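Keeping a pair of grippers honest

It was raining sideways when I got to the Derkska workshop, and the first thing I was handed was a mug of tea.

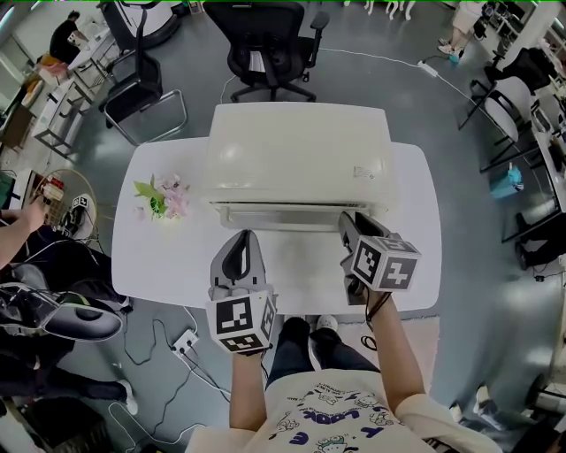

I'd asked to spend the morning with whoever looks after the hand-held grippers, and that was the technician who'd made the tea. She's been at it since November and she still keeps her notes in a paper exercise book (I got a peek, and the handwriting is dreadful!).

"People think it's the arm that needs all the love," she told me. "The arm's fine. It's these that get dropped, and leaned on, and left on chairs."

A person holds the grippers and does a job with them, and the recordings go off to teach the arm, which the firm calls the Plisard cell. So if a gripper is a bit out, the arm learns it a bit out. I asked how far out was too far, and she laughed and said it depended on who was shouting.

Her mornings start with the marker cubes, the white ones with the black-and-white square patterns. She wipes each face with a dry cloth, never a wet one, and then wiggles the cube with her thumb. "If it moves at all, I stop. I take it off, clean the seat, put it back on and do the calibration again. It's 8 minutes. Everyone moans about the 8 minutes."

Next come the jaws. She opens and closes them slowly and listens, and I had a go myself and heard absolutely nothing, but apparently there's a dry sort of tick when the pivot wants grease. The pads get changed after 600 recordings, sooner if they've gone shiny. Her last set did 2680, back before anyone was writing it down, and she pulled a face telling me about it.

"They were like glass. You'd go to lift a lid and it'd just slide off, and we blamed the software for a week."

And the cables? Oh, she had plenty to say about cables. She likes them run along the forearm with a bit of slack at the wrist, and she'd like whoever tapes them tight to come and see her. There were 61 entries in the exercise book when I visited, and nearly half were to do with a plug or a lead.

I wondered whether she ever got to use the grippers herself. "All the time! You have to. I'll do a printer or a box of something after every repair, just to feel if it's right. My wrists know before the screen does."

She'd like a second spare pair, and a drawer that locks. We were still on the subject of the drawer when somebody called her over about a jaw that was sticking, so I finished my tea and found my own way out.

Recent posts
Greasing the Goossens turntable without taking it apart
What's in the Heltenitz toolbox?
A day with the Plisard cell
Cable ties, hook tape or neither

Contact | © April 2023 | Back to top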